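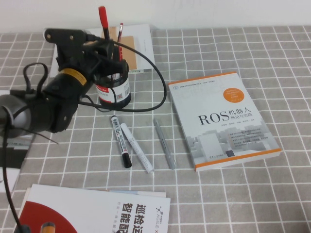 Tembridge Robotics Department / Software Group / Opinion

The planner is not the hard part

Every few months somebody in our building proposes that we throw out the motion planner. The latest proposal came on a Monday, with slides. A learned policy would take in camera images and put out joint commands, and the whole middle layer of our software, the part with the collision checks and the frame transforms and the ugly config files, would go away. I have sat through this talk enough times to know when the applause comes.

I should say where I stand. I maintain the middle layer. I have an interest in its survival, and you can discount what follows by whatever amount seems fair. I also think the talk is wrong about what it would be replacing.

Take desk tidying, the task everyone likes to use because it sounds easy. Markers, a pen holder, a book, a few papers. For a planner the markers are the pleasant part. They are long thin things on a flat surface, and a grasp across the barrel is something a student can write in an afternoon. Two markers lying almost side by side are less pleasant, as the fingers need somewhere to go. A pen holder with tall pens already standing in it is worse again, and most of the collision models I have seen treat it as a plain cylinder with nothing sticking out of the top. Then the gripper comes down over the rim, the model says all clear, and the red cap of a pen says otherwise.

That failure gets blamed on planning. The planner did exactly what it was asked to do with a world that had no pens in it. Nicanor Leiva went through our failure logs last November and sorted 530 aborted runs by the first thing that went wrong. The search itself, meaning the planner had a correct world and still couldn't find a path, accounted for 2. The rest were bad object poses, stale calibration, timeouts between processes, and a large heap he labeled "cable."

I want to stay on the heap for a moment. A loose cable on an arm is a moving obstacle attached to the robot. It swings wide over the workspace, it dips in front of things, and its shape depends on how the arm got where it is. Our robot model has no cables. I have yet to open anybody else's that does. So the official position of the software is that the arm is a set of clean rigid links, while on the table there is a big black loop hanging between the camera and the object you want. Perception sees it and calls it part of the pen holder, or calls it nothing.

The learned-policy people say this is their best argument. A policy trained on real images has seen the cable and will cope. Perhaps. Åsmund Hellström ran one of these, the Bornari model, on our arm for most of a semester, and it did cope with the cable, right up to the day he rerouted it. The success rate he reported before that was 100 percent, which he is now embarrassed about. He still believes in the approach. We argue about it at lunch.

What bothers me more is the debugging. When my stack fails I can replay the messages and find the transform that was late. It is tedious and I hate it, but at the end there is a line of code and I change it. When Åsmund's model fails he collects more demonstrations and hopes. He will say that is unfair. I have watched him do it.

The classical camp has its own bad habits, and I include myself. We wrote Gallo, our scene server, as if every object would arrive labeled and upright. We have 1939 lines of launch configuration, and I could not explain half of them under oath. New students start with a ROS textbook, work through the chapters, and then meet our code and find that almost none of what they learned tells them why the arm stopped. The books teach nodes and topics. The trouble lives in the clocks.

So my request is a dull one. Before the next vote on replacing the planner, spend the money on the scene model. Put the pens in the cylinder. Put some rough fat volume around the cable, even a bad one. Give the Solheim calibration tool an owner, so it gets run before the demo as well as after. Then run Nicanor's count again with both systems on the same table, cable moved halfway through, and publish whichever way it falls.

If the learned policy wins that, I'll delete the config files myself. I'd like to keep the replay tool.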